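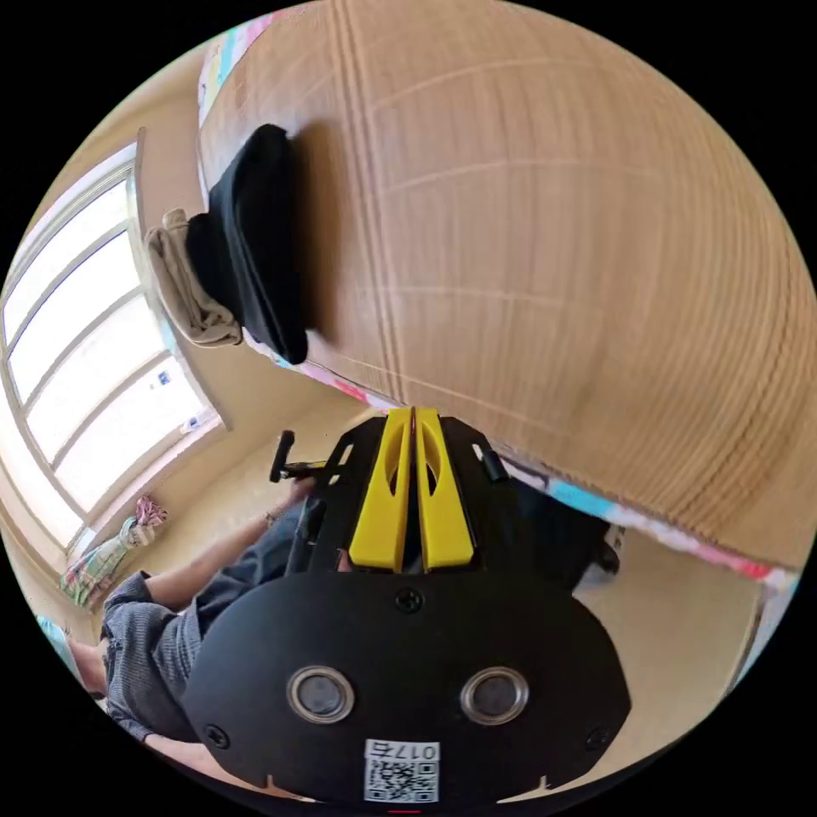 How does a robot learn to hang up a towel?

You learned to tie your shoes by watching someone. Maybe your grandmother sat next to you, made the loops slowly, and then it was your turn. After many tries your fingers knew the way by themselves.

A robot can also learn from a person, but it needs a different kind of help. It has no fingers like yours, and it does not know what a towel is. If you say to it "please hang this up", the words alone do not tell its motors what to do. Somebody has to show it with the same kind of hand that the robot has.

A hand you can carry

The hand of a robot is often called a gripper. Many grippers have two fingers that open and close, a little like the tongs in your kitchen. The gripper in our picture has two yellow fingers, and it is a hand-held one. This means that no robot arm is needed for the lesson. A person takes the gripper and does the job with it, at home, in a normal room with a window and a wardrobe.

Try to imagine it. You may pick up a sock, but only with the tongs. You carry it across the room and put it over the edge of a door. Then you do it again from another side. It is slow in the beginning, and the sock falls down a lot.

While the person works, a camera on the gripper records what is in front of the fingers. Some systems also save how wide the fingers are open and how the gripper moves and turns in the air. All of this together, from the start of the job to the end, is called a demonstration. It is a long word for "let me show you".

Why cloth is difficult

A wooden block has the same shape when you lift it and when you put it down. Cloth is not like this. It folds, it hangs, it slides, and sometimes one piece lies partly over another. The black cloth and the beige one on the wardrobe door are a good example. Where does the first one stop and the second one start? You can find it out with your eyes and your hands. For a robot it is a hard question.

So one demonstration is not enough. At Sandside, a small workshop where Treasa Brennan teaches robots to do housework, they made 820 demonstrations with cloth in October. One person works for 20 minutes and then takes a rest, because the arm gets tired. The workshop's robot is called Gudeta. It has 2 arms and it is not very fast, but it is patient.

Showing from far away

There is another way to teach. The person sits at a table and moves a controller, and the robot moves at the same time. This is called remote control, or teleoperation. If you turn your wrist to the left, the robot turns its wrist to the left – even when it stands in another room.

Both ways have good and bad sides. With remote control, the real robot does the job, so we know that its arm can reach the place. With a hand-held gripper you can feel the cloth pull, and you can take the gripper to a kitchen, a bedroom or your aunt's house without carrying a heavy robot up the stairs.

What happens after the lesson

The recordings go into a computer. The computer program looks for what is similar in them: when the fingers close, how high they go, when they let go. After this training, the robot tries alone. Gudeta's first test was with 4 towels. It hung up one of them, dropped two, and held the last one in the air until Treasa took it away. Then they made more demonstrations, mostly of letting go.

Try it yourself

You need kitchen tongs, a small towel and a chair. Ask an adult if you may use the tongs. Put the towel on the floor and hang it over the back of the chair, using only the tongs and one hand. Now let a friend tell you every movement in words – "up, a bit left, open" – while you keep your eyes closed. Which way was easier to understand?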